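Section 4: Setting up your Roser personal alarm for the train

The Roser clips to a bag strap or coat and does two jobs: it makes a very loud noise, and it texts your chosen contacts. Setting it up is quick, and once you've done it you can travel with it every day!

1. Pull out the battery tab and hold the side button until the light turns green.
2. Open the Sevetti app on your phone and tap Add Alarm.
3. Type in the 4 digits printed inside the back cover.
4. Add your contacts. You can have up to nine, but start with the people who always pick up.
5. Under Routes, choose your usual line. Breddale riders will find every stop already loaded (we love this part).

Note: The alarm never calls the police for you. In an emergency, call 911 as soon as you safely can.

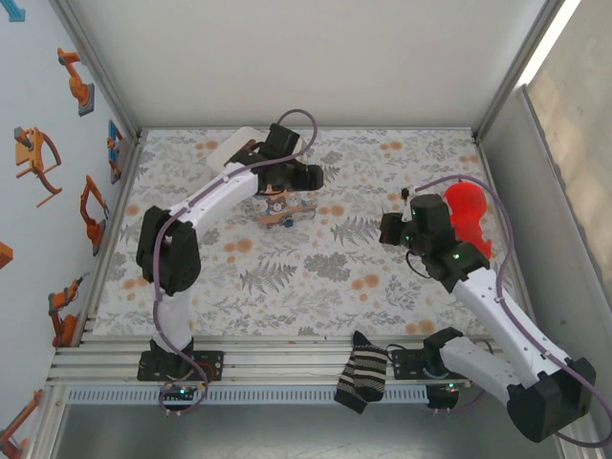

Two arms at work over the leaf-print mat.

Testing the alarm

6. Switch to Quiet Test in the app. You'll get a short chirp in place of the full siren.
7. Pull the pin all the way out. Your contacts should get a text marked TEST.
8. Push the pin back in until it clicks, then turn Quiet Test off. Don't skip this one!

CAUTION: The full siren can hurt your hearing. Never set it off next to anyone's ear, and keep it away from small children.

Riding with it

Clip the alarm where either hand can reach it, pin facing down. If someone bothers you, move toward other riders or the conductor if you can, and pull the pin whenever you feel unsafe. You don't have to wait until you're sure. Afterward, write down the car number and the last stop while they're fresh.

Replace the battery every 12 months.

Comments

Hijazi: Step 3 got me, the code is under the battery, not on the cover flap. Works great now.

Hadi Semaan: Set up two of these in July for my daughters. Does Quiet Test turn itself off?

rider1750: @Hadi mine didn't, had to do it by hand.

Contact | Updated November 2022 | © Roser | Back to top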